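Spur gear

A spur gear is a wheel with straight teeth cut parallel to its axis of rotation. It is the simplest and most common type of gear. Two spur gears run together only when their shafts are parallel and their teeth have the same size and shape. The smaller of a pair is usually called the pinion and the larger one the wheel or simply the gear.

Contents
1 History
2 Tooth form
3 Ratio and direction
4 Materials and manufacture
5 Noise and wear
6 Use in teaching and repair
7 See also

History

Toothed wheels were in use in the ancient world for lifting water, grinding grain and driving astronomical devices. Early examples had triangular teeth filed by hand, or wooden pegs set into a rim. These worked at low speed but did not turn one another smoothly, as the speed of the driven wheel rose and fell slightly with every tooth.

Clockmakers improved the cutting of small brass wheels from the Middle Ages onward. Millwrights kept to wood for much longer, and often fitted wooden teeth into an iron wheel so that a broken tooth could be replaced without casting a new part. Iron and later steel gears became common with the spread of steam power and factory line shafts.

Tooth form

Most modern spur gears have teeth with an involute profile. An involute is the curve traced by the end of a taut string as it is unwound from a circle. Teeth of this shape pass motion at a constant speed ratio, and they go on doing so if the distance between the two shafts is slightly wrong. Clocks and watches have often used a different family of curves, based on the cycloid.

The size of a tooth is given by its module in metric countries and by its diametral pitch in the United States. The module is the pitch diameter in millimeters divided by the number of teeth. Gears with different modules will not mesh properly. The pressure angle, now most often 20 degrees, must match as well – older gears cut at 14.5 degrees are still found in machine tools.

Ratio and direction

The ratio of a pair depends only on the number of teeth. A pinion with 20 teeth driving a wheel with 60 gives a reduction of 3 to 1: the wheel turns once for every three turns of the pinion and, apart from losses, carries three times the torque. Two external gears in mesh turn in opposite directions. A third gear placed between them, known as an idler, makes the first and last turn the same way without changing the ratio. In an internal gear the teeth point inward, and both members turn in the same direction.

Materials and manufacture

Steel is the usual choice where loads are high. Cast iron, brass, nylon and acetal are used for lighter work. Teeth may be cut by hobbing, shaping or milling, or the whole gear may be molded or pressed from metal powder. Hardened gears are often ground afterward to correct distortion from heat treatment. 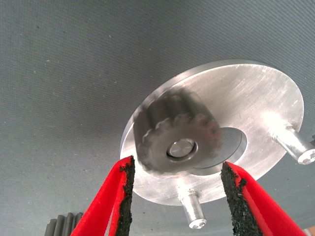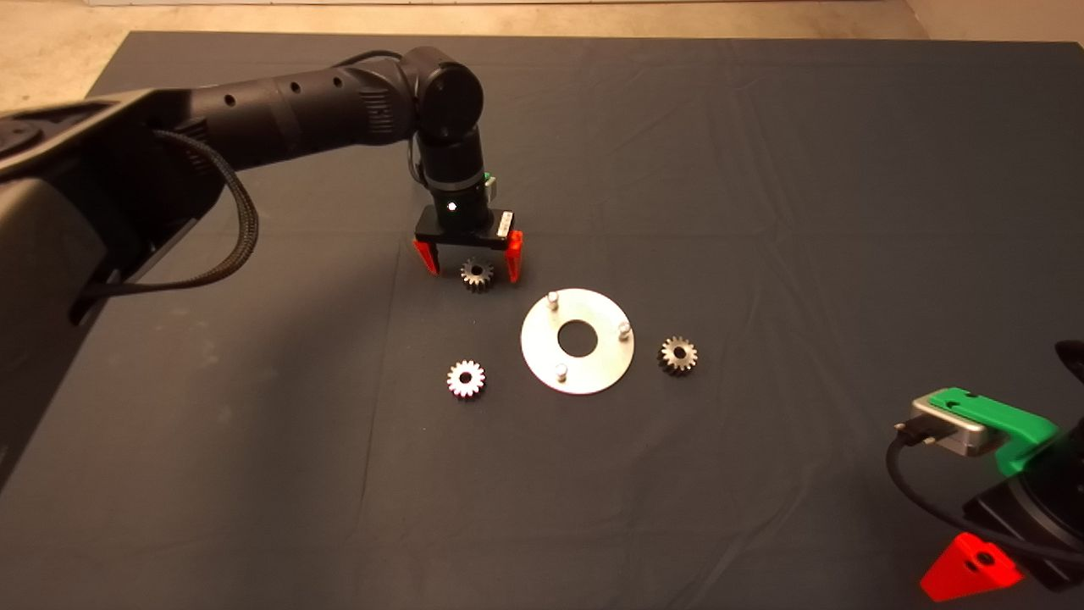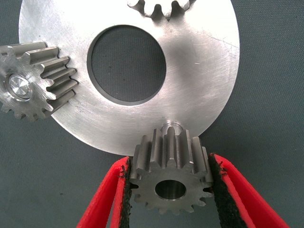 Metal spur gears

Noise and wear

Spur gears are noisier than helical gears at high speed. Each tooth meets its partner along its full width at once, while a helical tooth comes into contact gradually. A small gap between the teeth, called backlash, is needed for oil and for expansion with heat. Too much of it causes rattle when the load reverses. Where several spur gears are set around the edge of a round plate, like the three in the last picture, the positions of their shafts decide how much backlash each mesh will have. Pitting of the tooth surface is the usual sign of long service, and a cracked tooth root points to overload.

Use in teaching and repair

Spur gears are often the first gears covered in drafting and machine shop courses. In repair work a missing gear can usually be identified from its tooth count, outside diameter, face width and bore.

See also

Helical gear
Bevel gear
Rack and pinion
Gear train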